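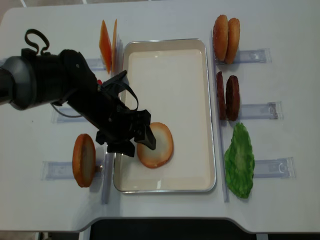
Why Does Bread Have Holes In It?

By Nawal Morsy, July

We use cookies to remember your settings. Accept / Manage

Have you ever pulled a slice of bread apart and wondered who put all those little holes in it? When I was small I was quite sure there was a man at the bakery in Drutcombe with a very thin knitting needle, poking away all night long while the rest of us were asleep. I'm sorry to tell you that there isn't (I did ask!), but the real answer is every bit as strange, because the holes are made by something alive.

It's called yeast, and it is a kind of fungus, so it's a distant cousin of the mushroom. Each bit of yeast is so tiny that you'd need a microscope to see it properly. It doesn't have a mouth or a tummy, but it does love sugar, and there is plenty of that to be had in dough once the flour has been mixed with water. As the yeast feeds, it gives off a gas called carbon dioxide, the very same gas that makes fizzy drinks fizzy and that you are breathing out right now as you read this.

Now, if you let off gas in a bowl of soup it would just bubble up and float away. Dough is different. Wheat flour has proteins in it, and when you add water and start squashing and stretching (bakers call this kneading, and it's a lovely job if you're feeling cross) they join up into something stretchy called gluten. You can think of it as thousands of teeny balloons all stuck together. The gas gets trapped inside, the balloons swell, and up comes the dough!

Yeast is fussy about being comfortable. In a cold kitchen it goes very slowly, and in a nice warm one it gets on much faster. My neighbour Mrs Lindqvist puts her bowl by the boiler with a tea towel on top, and goes off to do the crossword.

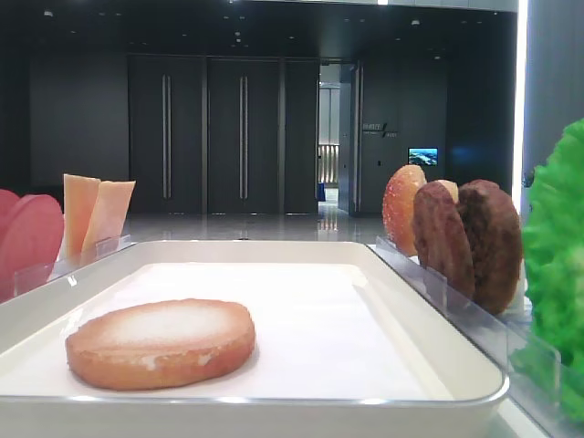

The bottom of a round bun, with a golden-orange edge and a paler top.

Then comes the oven. For the first few minutes the dough puffs up even more, and after that the heat becomes too much for the yeast and it dies. The stretchy walls set firm, so the bubbles stay where they are, and those are your holes. The outside gets hottest of all and dries out, and that's how a crust turns brown and tasty while the middle stays soft and pale.

Next time you have toast, have a good look before the butter goes on. Are the holes big or small? Are they all the same shape?

Sign up for our newsletter

© Drinine Young Readers | Contact us | Back to top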